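Chapter 19
The Joint Statement

What this chapter covers
How a celebrity breakup becomes a document
The parts of a joint statement and the order they come in
Sources, "sources," and friends of the couple
Writing the story when the statement says nothing

Key terms: joint statement, placement, exclusive, close source, soft confirmation, privacy line

In Chapter 18 we looked at the red carpet, where famous people say very little out loud. We now turn to the form in which they say very little in writing.

A joint statement is a short text, issued by two people who have stopped living together, in which they agree on every word. Anyone who has been through a breakup will see at once how strange this is. Most couples in that position can't agree on who gets the blender. The famous couple has agreed on an adverb, usually "lovingly" or "amicably," and has sent it to an entertainment desk at an hour when the desk would like to go home.

Students tend to arrive in this course thinking of such statements as filler, the stuff you paste in under the headline before getting to the good part. By the end of the chapter you should be able to read one the way a tax inspector reads a restaurant receipt.

We will work mainly from one case. In May, the two leads of the streaming drama Skivholm announced that they were ending their marriage. They played a divorcing couple on the show, and they had spent three seasons telling interviewers how different it was at home. The statement was 32 words long. It went first to Flirnance, a celebrity site with a strong line in beach photos, and it was up there well before the network's own publicity office had a copy. The first Flirnance story built on it ran to 616 words. Subtract one number from the other and you have the subject of this chapter.

Where did the rest come from? A good part was background: how they met (on set), what they wore to the wedding (cream, both of them), the names of the dogs. Some was drawn from old interviews, reread in a new and gloomier light. A remark about enjoying separate vacations, printed two years earlier as a charming secret to a happy marriage, came back as the first sign of trouble. The remainder belonged to a person described as "a source close to the pair," who was very well informed about the feelings of both and seemed to think both were behaving beautifully.

You will meet this source again. Close sources in entertainment writing have wonderful manners. They use complete sentences, they remember the name of the upcoming project, and they have never once been close to only the interesting half of the couple. A working rule on many desks is that a source who mentions a release date is on somebody's payroll. The rule has exceptions, and the exceptions tend to be somebody's mother.
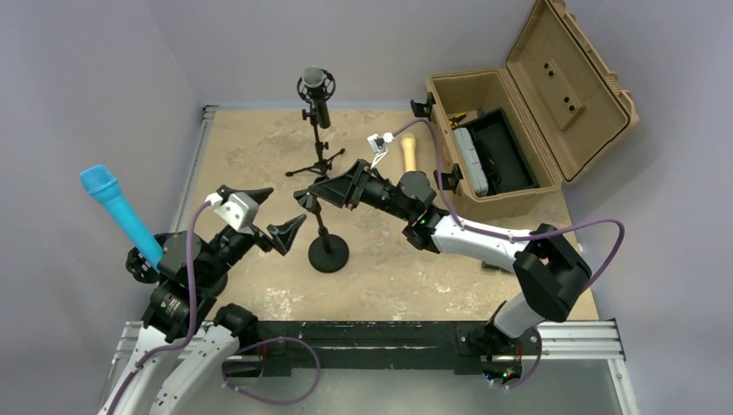 One reader of our first edition wrote in to object to that rule. Real friends do talk to reporters, the letter said, and they do it for dull reasons: they're angry, or they like being asked, or they want to set straight a detail that has been bothering them for weeks. A beginner who writes off every friendly source as publicity will miss the one who is telling the truth and happens to be nice about it.

We think this is fair and have softened the exercises at the end of the section. We have left the rule where it was.

The statement itself follows a pattern so settled that you can fill it in before it arrives. It opens with time ("after much thought," "after many wonderful years"). Next comes the decision, always mutual and always difficult. Children, if there are any, enter in the second half, where they "remain our priority." Pets have begun to appear in the same position. The last sentence is the privacy line, a request that the public respect the couple's privacy, sent to the largest public the couple's team could find.

When a piece is missing, look at the gap. The Skivholm statement had no "mutual." It had "difficult," it had the dogs, and it had a privacy line of unusual firmness, but the usual word wasn't there. Two days later the gossip newsletter Nistor noticed this and built an entire issue around it. The newsletter may have been right. It may also have been looking at the work of a tired publicist with a word limit. We return to the question in 19.2, where you will be asked to argue both sides and will probably enjoy one of them more than you should.

Timing is the other thing to watch. A statement sent late on the eve of a holiday is hoping for a small audience. A statement sent on the morning of a premiere has other hopes. Our couple's came out the week before the final season, during a stretch in which one of them was also the face of Komberg, a brand of reconciliation-themed chocolates. Komberg expressed its support for both parties and kept the ads running until the boxes were sold.

Before you read on

Find a joint statement from the past year. Copy it out by hand, which is slow and mildly embarrassing and will make you look at each word. Underline anything that could be checked. Then read the first story published about it and mark every sentence that rests on something you underlined. Bring both pages to class, along with a second pen for the parts you will want to take back.

19.1 Who writes the statement

The couple, as a rule, does not.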